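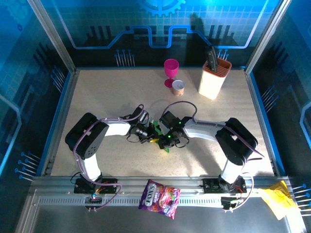 Two arms, one rail, grippers meeting over the middle of the table.

The Dimming Curve

I was under my kitchen table with a flashlight in my teeth when the strip finally came on, and I banged my head so hard I saw more light than the strip was giving me.

So, some background. Back in May I took a contract with Tedesco, who make those skinny backlit signs you see over pharmacy counters, and they wanted a new driver board that could dim down to almost nothing without flickering. Easy, I said. I say that a lot (my sister keeps a list). The chip they'd picked was a Gitirard part, a cute little thing with a datasheet of 110 pages, and I read every one of those pages in bed with a highlighter like it was a murder mystery. Which it kind of was, except the body didn't turn up until page 28.

Page 28 had the dimming curve. It was a beautiful curve! Smooth all the way from full brightness to the bottom corner, where it slid into zero like a kid going into a pool. My boards didn't do that. My boards went smoothly down to 3 percent and then started to shiver, this tiny nervous flutter you could only catch out of the corner of your eye. If you looked straight at it, it quit. I swear it knew.

I swapped the inductor. I swapped the output caps. I rerouted the ground, sent the layout off to the board house in Idcombe, waited, got the new ones back, soldered one up at midnight in my bathrobe, and there it was again, blinking at me like somebody with something in their eye.

The Tedesco people were very nice about it for a while, and then they were nice in shorter emails.

Now, my downstairs neighbor. She used to design power supplies for Drerik, back when Drerik still had a building, and she retired with a garage full of reels and an oscilloscope the size of a microwave. We'd only ever talked about the recycling. But one night she knocked on my door holding a casserole dish I didn't recognize, and she looked past me at the strip taped along the edge of my cabinets and said, "Your light's hungry."

I said, "It's what?"

"Hungry," she said, and walked right in and put the dish down on my schematics.

She didn't ask for the datasheet. She asked for a chair. She sat in front of that strip with the room lights off for what felt like an entire baseball game, turning the knob down and up and down again with one finger, and she hummed. I stood there eating her noodles out of the dish with a fork, because I didn't know what else you do in that situation. Every time the flutter started she'd hum a little lower, and I got this silly idea that the two of them were talking.

Then she asked where the dimming signal came in, and I showed her, and she asked where the power came in, and I showed her that too, and she said, "Oh, honey," in a voice I have only otherwise heard at funerals.

I'd run them side by side. The whole length of the harness! Three board revisions, all that money, and the one thing I'd never changed was the cable, a leftover I'd pulled out of a drawer the first night and never thought about again. Up at full brightness the noise on it didn't matter. Way down at the bottom the pulses were so short that the noise was just about as loud as they were, and my poor driver couldn't tell which one was me.

That's how I ended up under the table with the flashlight, running a new wire along the far leg while she worked the knob up top and called out numbers. Ten. Five. Three. I held my breath at three. Two. One.

"Come look," she said, and that's when I hit my head.

It was hardly a light at all, more like the memory of one, a thin warm line under the cabinets. It didn't move. I looked right at it and then I looked off at the fridge, to catch it from the side, and it still didn't move. I think I yelled something.

She was already rinsing out her dish. I told her I had to pay her, and she thought about it and said 40 bucks and that I could take her recycling down until spring, it was icy out.

I wrote the email to Tedesco that same night. I put in the new harness drawing and the scope shots and a long paragraph on how I'd found the problem, and then I took out "I" and put in "we," and then I sat in the dark for a bit with the knob at one.

Posted January 23, 2021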